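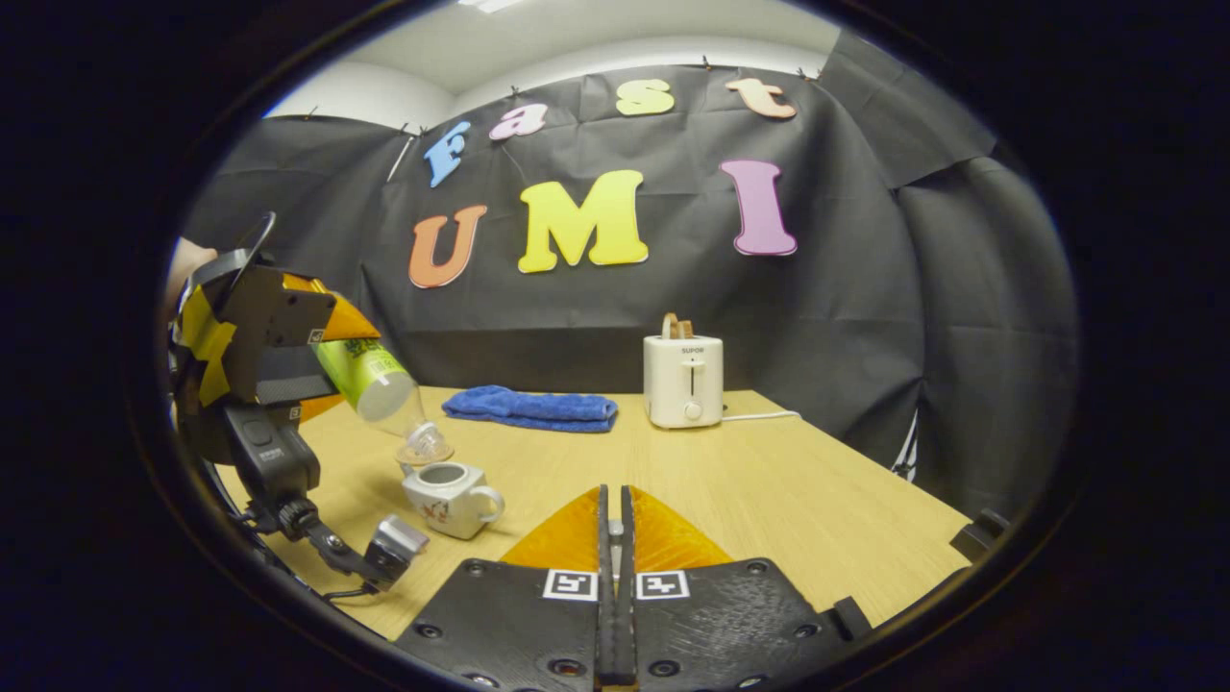

*Kitchen task at the tabletop station: bottle and teapot, using two hand-held grippers.*

# Call for participants: working group on good practice for hand-held gripper recording

Wellgate is looking for people to join a working group that will write a shared code of practice for recording household tasks with hand-held grippers. The group will be run from our Reneseck site. You can take part in person or by call.

We have 8 places. Two are held for people who do the recording themselves and have no management duties.

## Background

Our first set of house rules, known as Song, was written in March by the people on shift at the time. It ran to four pages. It has since been passed to two other sites, changed at each of them, and passed back. There are now three versions, and they disagree on when a recording should be thrown away, how often pads should be replaced, and what may be put on the table.

We went through 3,287 recordings made under the three versions. Of these, 1,036 could not be used by a second site without someone asking the first site a question. Most of the questions were dull ones: which hand was the left, whether a restart counted as a new take, which task sheet was in force. A common code should answer them in advance.

## What the code will cover

The draft outline, called Vokbridge, has these sections:

- **Table set-up.** What goes on the table before a take, who sets it out, and how the layout is noted.
- **Markers and pads.** Checks at the start of a shift, when a marker must be replaced, and what to do with takes made before a fault was found.
- **Liquids and heat.** Pouring tasks, full and empty containers, and mains appliances on the same table. The three versions differ most on this point. We expect it to take more than one meeting.
- **People in view.** Consent, hands and arms, visitors, and requests to have a recording deleted.
- **Failed takes.** What counts as a failure, what is kept, and how it is labelled.
- **Breaks.** Longest time on a two-handed task, rest between blocks, and the right to stop.

The code will not cover robot hardware, training methods or payment rates.

## Who we want to hear from

You should have done at least one of the following:

- recorded tasks with hand-held grippers, one-handed or two-handed
- checked or labelled recordings made by other people
- written or audited safety instructions for a kitchen, workshop or laboratory
- handled consent forms and deletion requests for video

A degree isn't needed. You should be able to read a draft closely and say in writing what is wrong with it. Drafts will be in English. If you would rather comment in another language, tell us in your application and we will see what can be arranged.

Staff from firms that sell grippers may apply, but we will take no more than one person from any firm, and they must declare it at the first meeting.

## What is involved

- One meeting every two weeks, 90 minutes each, on a weekday afternoon.
- Reading and comments between meetings. Allow half a day.
- Two full days at Reneseck, at which the draft will be tried out at the recording table. Everyone attending will do a full block of takes under the draft rules, including a pouring task.
- A final reading, after which the code will be published for free use by any site.

Members are paid a flat fee for each meeting attended and a day rate for the days at Reneseck. Standard-class travel and one night's lodging are covered. If your employer is already paying for your time, you may waive the fee, but you don't have to.

The station at Reneseck is on the ground floor with step-free access. The grippers are tiring to hold for long periods. If you have a wrist, hand or shoulder condition you can still join and attend; you may observe instead of recording.

## How to apply

Send no more than two pages covering:

1. what you have worked on and in what role
2. one rule you have worked under that you would keep, with the wording if you have it
3. one rule you would drop or change
4. any firm or group you are connected with that has an interest in the result

Please don't send recordings. Screenshots showing other people will be deleted unread.

Applications go to the working group desk at Wellgate, by post or through the contact form, marked "Vokbridge outline". The closing date is Jun 30, 2018. Late applications will be kept on a reserve list in case a member drops out.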